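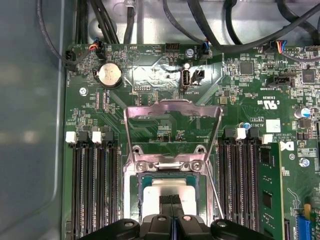 I have been meaning to write this up since October, when I finished my first proper stint of teaching a robot arm to work inside a computer, and my wrists have only just forgiven me.

The job came through Altov, who run a workshop out at Asanside, and the task we were given sounds like nothing at all. Open up an old desktop machine, get at the processor, lift it out of its socket, put it back, close the metal frame over it. I've done that on my own computers more times than I care to admit, usually with a mug of tea balanced somewhere unwise. Doing it through a pair of handles, with the arm copying me a fraction of a second later, is a different sort of afternoon altogether.

The first thing I lost was my sense of touch. With your own fingers you know when a lever is about to give, because you feel it stiffen and then go soft. On the handles I had to learn all of that by eye – a little shift in the metal, a change in where the light fell – and for the first day or so I was painfully slow. I'd hover over the processor, lose my nerve, back off, and hover again. My supervisor was very kind about it and told me that hovering gets recorded too, so would I please make up my mind before going in!

We were asked for 300 good runs between us, and my own share in that first week came to 41. I was quite proud of those 41. A good run is one where you go in at a sensible angle, don't brush the memory slots on the way, and don't fiddle. Fiddling was my great weakness. If the fingertips met the edge a hair too far over, I wanted to nudge and nudge until it looked right, and what you should do is come straight up, open out and start the approach again. 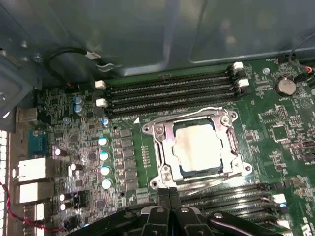 Angles took up far more of my thinking than I'd expected. We turned the case between batches so the arm wouldn't learn one view of the board by heart, and each time I had to find my bearings all over again. I ended up steering by the coin battery, of all things. It's big and round and silver, and once I'd spotted it I knew which way up I was.

I got into the habit of stopping every 30 minutes to shake my hands out and look at something far away, usually the car park. I'd recommend it to anyone starting on this work, along with a decent chair and closing the fingers before you travel anywhere near a cable.

I'm back at Asanside from 23rd November for the next batch, which is memory modules. They have those little latches at the ends, and I've been practising on my old PC at the kitchen table with a pair of tongs.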